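Betreff: Re: [ausleihe] Kiste 6 (Kaufladen/Küche), was gehört rein?
Liste: Ausleihe Spielmaterial Mimholm

Am 11. Juli 2019 schrieb die Kita Duan:
> Hallo zusammen,
>
> wir haben Kiste 6 für das Sommerfest reserviert und sie gestern
> abgeholt. Der Zettel im Deckel ist nicht mehr lesbar. Kann uns
> jemand sagen, was an Küchensachen dazugehört? Wir möchten
> hinterher nichts zurückgeben, was von uns ist, und umgekehrt.
> Außerdem: Dürfen die Sachen in die Spülmaschine? Und ist der
> kleine Ofen in der Kiste oder muss man den extra ausleihen?
>
> Viele Grüße aus Duan

Hallo nach Duan, hallo an alle,

der alte Zettel ist noch von 2000 und stimmt ohnehin nicht mehr. Ein Teil der Sachen ist später aus der Aufgabe der Gruppe in Cluvville dazugekommen, deshalb passen die Farben nicht zusammen. Im Ausleihbuch läuft die Kiste unter der Nummer 1638, bitte diese Nummer bei der Rückgabe angeben und nicht nur "Küche".

Zum Geschirr gehören das grüne ovale Sieb, der große Teller in hellem Lila, der grünliche Becher mit Griff und die kleine blaue Schüssel. Beim Obst sind es unter anderem die Erdbeere und die aufgeschnittene Orange. Der grüne Apfel und die beiden schwarzen Töpfe stehen auf einer eigenen Karte, werden aber zusammen mit Kiste 6 ausgegeben. 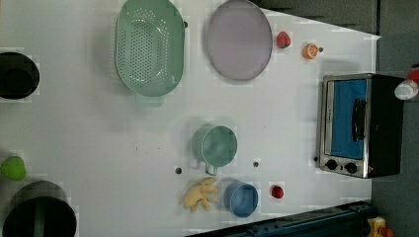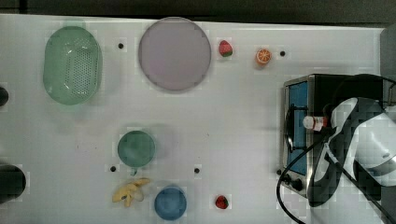

Sieb, Teller, Becher, blaue Schüssel und Spielobst auf dem weißen Tisch, von oben. Apfel und Töpfe auf dem ersten Bild.

Zu den Fragen:

Spülmaschine bitte nicht. Beim Spielobst zieht Wasser in die Nähte und läuft tagelang wieder heraus. Das Geschirr mit der Hand und lauwarm abwaschen, das Obst nur feucht abwischen. Das Sieb gegen das Licht halten, in den kleinen Löchern setzt sich gern Knete fest. Ein Zahnstocher reicht dafür.

Der Ofen mit dem schwarzen senkrechten Griff und den zwei Drehknöpfen wird extra ausgeliehen. Er passt nicht in die Kiste und hat eine eigene Zeile im Buch. Wer ihn braucht, bitte eine Woche vorher hier auf der Liste melden. Für euer Fest ist er noch frei. Die Glastür beim Tragen mit Klebeband sichern, aber mit dem abziehbaren.

Den weißen Tisch verleihen wir nicht. Wer danach fragt, weil die Platte schon Schraublöcher hat und man dort etwas befestigen könnte: Er bleibt in Mimholm.

Beim Einpacken hat sich diese Reihenfolge bewährt: Teller flach nach unten, darauf das Sieb, Schüssel und Becher ins Sieb, das Obst in den Stoffbeutel und obenauf. Die Töpfe daneben, Griffe nach innen. Dann geht der Deckel zu. Falls er nicht zugeht, steht fast immer der Becher quer.

Fehlende Teile bitte melden, auch wenn es nur eine Erdbeere ist. Wir bestellen im September wieder bei Noltura nach, und bis dahin sollte die Liste stimmen. Einen neuen Zettel für den Deckel schicke ich mit der Hauspost, den alten könnt ihr wegwerfen.

Noch eine Bitte an die Gruppen, die Kiste 2 haben: Die ist seit drei Wochen überfällig.

Gruß
Ausleihe Mimholm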